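Urnum Plate Rack Set

Version 2, 29/01/2024
Maintainer: Ditte Laxdal
Rack notes: Todor Bošković

Contents

2,765 short recordings of plates going into and coming out of a dish rack on a tabletop. Each recording covers one plate and one rack. Length is capped at 40 seconds.

Folders

in/ – plate goes from table to rack
out/ – plate goes from rack to table
notes/ – one text file per session

Labels

start_pose: flat, leaning or racked
end_pose: same values
colour: plate colour, lower case
outcome: ok, slipped or dropped

A plate counts as racked only when it stands in the rack with no outside support. If it is still being touched in the last image, use leaning – this changed after version 1, and the November sessions were relabelled by Snežana Vukčević.
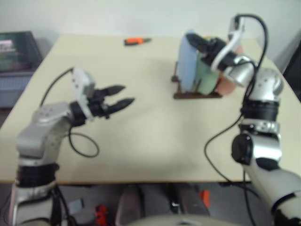
Colour names are kept broad. Blue covers every shade of blue, and glaze or pattern is not recorded.

Known problems

Fine markings on plates are often too soft to read.
35 files in out/ have no outcome value. Skip them or label them by hand.

Corrections go to Ditte with the file name and the label in question.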